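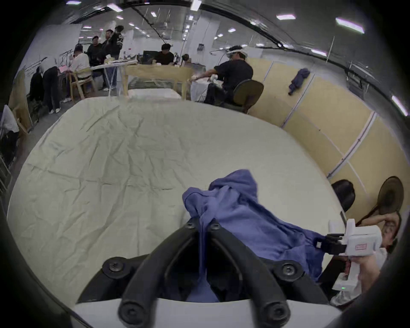 What size table pad do I need?
Measure the top of the table at its longest and widest points and order that size exactly. The Bumbridge pad is cut to the edge of the table, and the drop at the sides comes from your tablecloth or sheet.

Bumbridge Table Pad by Prolby

The Bumbridge is a felt-backed pad that goes between a bare tabletop and its cloth. It keeps plates from clattering, protects the finish from warm serving dishes and stops a light cloth from sliding when someone leans on it. It is sold for dining tables, craft tables and sewing room cutting tables.

The top layer is brushed cotton. The underside is a dense polyester felt with a slight grip. There is no vinyl in it and no glue on the face, so it can be ironed from the cotton side on a medium setting.

Sizes and shapes
Rectangular, round and oval pads are cut to order. Square corners are standard. If your table has rounded corners, trace one on paper and mail it with the order form, or send a flat scan. Tables longer than 90 inches get a pad in 2 pieces, joined with a flat seam across the middle. The seam does not show under a medium-weight cloth, though you may feel it if you write on the table.

Extension leaves
Order a separate leaf pad for each leaf. The pieces butt together and are held with cotton tape ties on the underside.

Heat
Suitable for warm plates and covered serving dishes. Use a trivet for anything straight from the oven or stove.

Care
Shake out or vacuum. Machine wash cold on gentle, by itself, and dry flat. Expect roughly half an inch of shrinkage in length after the first wash. We allow for this when cutting, so a new pad may sit slightly long. Do not trim it before washing.

Storage
Roll it with the cotton side out. Folded pads keep a crease that can show through thin cloths.

Color
Natural only. The gray version was dropped in September when the Ayala felt it was made from went out of stock.

Ordering
Pads are cut and sewn at our Skinosgate workroom and ship within 3 weeks. Cut pads can't be returned unless the size is wrong on our end. Swatches of both layers are free. For odd shapes or restaurant quantities, write to Kamonchanok Sukprasert in the workroom. For existing orders, contact Jarmo Harju and include your order number.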